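How I pack my marker case before a trip

My markers used to ride loose in the bottom of a bag, and I have the stained lining to prove it! Now everything goes in one flat white case, and packing it takes me 3 minutes, tops. Start by clearing the table completely. Open the case, set it in the middle, and wipe out the tray with a dry tissue.

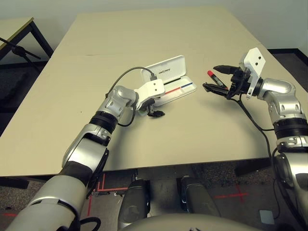

Next, check every marker before it goes in. Push the cap until it clicks, then scribble on scrap paper (I keep old Lencho envelopes for this). Anything scratchy goes in the trash, no second chances. I packed a dead one for a workshop in Killton once and I'm still annoyed. 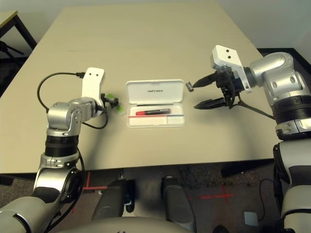 Direction matters more than you'd think. I lay every marker flat and sideways, caps all pointing the same way, so the ink stays even and I can grab a color without digging. With the red cap over on the left like that, I know which end to reach for. Fill the tray one marker at a time, and if the lid won't close easily, take one out.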